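Sudiner team notebook, sim bench
22 November 2022

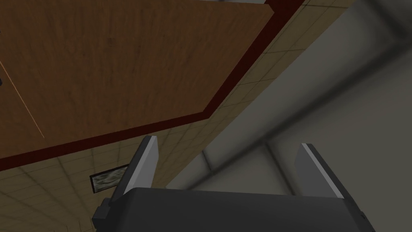 Picked up from where Josiane left off. Her last note said the approach phase fails on the kitchen layout but passes on the plain one, same policy, same seed. I reran both before touching anything. Same result as hers.

Changed one thing at a time after that.

First, joint limits. The arm file we got from last year's group had the wrist limit typed in degrees where the loader wants radians. I thought that would be the whole problem. Fixed it, reran, and the plain layout got a little worse and the kitchen layout didn't move at all. Left the fix in because it is correct.

Second, the wrist camera mount. In the arm file the camera is a child of the flange, and in the Amuro config it gets a second offset on top. So the pitch is applied twice. Songül found this by printing the transform chain, I would have kept staring at the numbers. We took the offset out of the config and left the one in the arm file. Anyone who pulled the config before today needs to pull again, or their camera will not match ours.

Third, start pose. The reset function picks a pose at random and only checks for self collision. It does not check where the wrist is aimed, so some episodes begin with the camera nowhere near the work area and the policy has nothing to go on. I added a check that throws out a start pose if the target is not in view. It costs a bit of time at reset. Limit is 32 tries, then it falls back to the home pose and writes a line in the log.

Ran 200 episodes on the kitchen layout with all three changes. 184 reached the pre-grasp point. That is only the approach, no grasping yet, so please don't put that number in the slides as a success rate. Most of the misses I opened were timeouts with the arm creeping along very slowly near the end. I think the step size is being scaled down too early. Have not tried anything there.

Songül wants to drop the random start pose completely for the January demo and always start from home. I would keep it. The Poojary scoring sheet gives points for recovery from a bad start, and we lost those points last time. We didn't settle it. Josiane gets a say since she wrote the reset code.

Smaller things:

Render on the Denbridge machine takes around 395 ms a step with shadows on. With shadows off it is fine. I am leaving them off for training and will turn them on for the demo clips.

Gripper opens all the way on reset now. It used to keep whatever width it had at the end of the previous episode, and that made two of my earlier comparisons useless. I crossed those out on the previous page.

Log folder is nearly full. I deleted my own old runs and nothing else. Please go through yours.

Next: step size near the target, then rerun the plain layout with the new reset so we have a fair pair. Josiane has the bench tomorrow and I've left the config open on the left screen. The changes are on the branch called wrist-fix, not merged.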